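Pruvside shared workshop
Bench check, hand-held gripper pair (Jotby build)
Date: 05/11/2023

1. Cables. Pull test at both grippers, then follow each cable back by hand. OK. The left one still drags on the table when you reach across. Add a clip at the elbow before the next session.

2. Triggers. Squeeze and release, 100 cycles per side. Left OK. Right stuck at cycle 23, cleaned, then ran the full 100. Watch it.

3. Jaws, white jar with metal lid. Grip low on the body, never on the lid. Lift over the black table, hold, set down.

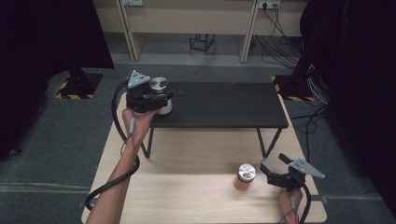

Pass on both sides. Grip pads are due for a change at 1,000 lifts and the log stands at 208, so leave them alone for now.

4. Stand bases. Hazard tape must be complete along the edges. Press down any corner that lifts – socks and cables catch on it.

5. Black table on the wooden one. Push each corner. No rocking allowed. OK.

6. Power strips at the wall. Plugs fully in, nothing hanging by its own weight. Not OK. Cords need a hook. 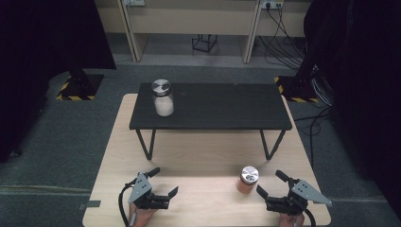

Alemayehu: I'd fail item 2 until the right trigger has done two clean runs on different days. One cleaning doesn't prove much, and a stuck trigger with glass in the jaws is a broken jar.

Agreed, item 2 changed to open. Item 6 also open. Everything else signed off.

Ekel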